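About Mernirik

Mernirik began in a church basement with a borrowed sewing machine, a pot of coffee that was always a little too strong, and Pierina Morelli, who had been altering wedding dresses for most of her working life and wanted to teach somebody else how to do it before her eyes gave out. (Her eyes are fine, by the way. She still threads her own needles and will tell you so.) The first class drew six people. By the following March we had outgrown the basement and moved upstairs over the old Wulleck shoe store, where we have been ever since, and where the floor still slopes enough that a dropped spool of thread will find its way to the front windows.

We are a small school for sewing, mending and the everyday care of clothes. Students come to us to learn how to hem their own pants, or put in a zipper, or get a wool sweater through the wash without tears. Some stay for one evening and some have been with us for years – we are glad to have both. Our longest course, Garment Making One, runs five months and ends with a coat, lined and finished, that you get to wear home.

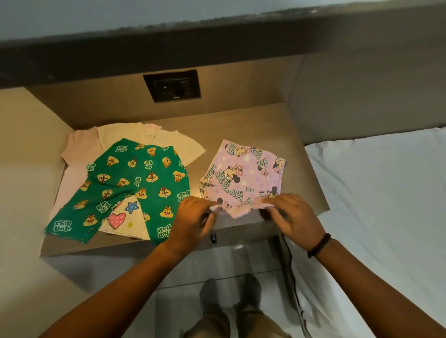 Children's Clothing and Household Linens Department

Vittoria Greco heads this part of the school, and it has grown faster than anything else we do. Her classes cover letting down hems, patching knees, replacing tired elastic, and cutting a grown-up's worn shirt into something a four-year-old will agree to put on. She also teaches washing, folding and storing, which started as a single Saturday session and is now a course of its own, with a waiting list. Vittoria is patient with beginners and very strict about ironing.

Bautista Pereyra teaches pattern drafting and looks after our machines, and Aušra Krūmiņa runs the knitwear repair table, where you can bring a sweater in almost any condition and she will find something kind to say about it.

Our pattern library now holds about 700 patterns, many of them given by families in town, and current students may borrow up to three at a time. If you would like to visit, please come up the side stairs during class hours and ask for Pierina. She will probably offer you coffee.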